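# Minutes — Activity Table Group, Clamstead Toy Library

Meeting opened Tuesday at 4:30 p.m. in the back room. Five present, two sent regrets.

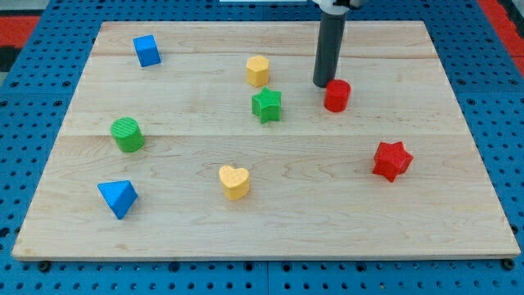 *Item 2: wooden board on the blue pegboard, with small blocks.*

**1. Last minutes.** Accepted with one correction: the shelf order went to Hivska, and we had written Laing.

**2. The board.** The members discussed if the light wooden board should stay on the pegboard or be stored flat in the cupboard. Two members like it where it is, as small blocks are easy to see on the pale wood. One member is worried about the seams between the planks and asked that somebody passes a hand over them before the Saturday session. Agreed: the board stays until the end of January. The seams will be checked and, if needed, sanded lightly.

**3. Blocks.** The red cylinder was liked by all. It was asked if we should buy the same shapes in a bigger size for the youngest children. The Elline catalog has a bag of 50 mixed blocks, but sizes are not given. The secretary will write to them and ask. No order before the answer comes.

**4. Money.** We have 400 dollars left for this season. The shelf from Hivska will take 300 of it — delivery is included. The request to Laing for a second table is moved to next season.

**5. Cleaning.** Blocks are to be wiped with a damp cloth after each session and left on a towel to dry. Please do not put them back in the bag damp, this was the problem in the fall.

**6. Other matters.** The key to the cupboard is again missing. Whoever has it, please bring it to the front desk.

Next meeting: same room, same time, in two weeks. Closed at 5:20 p.m.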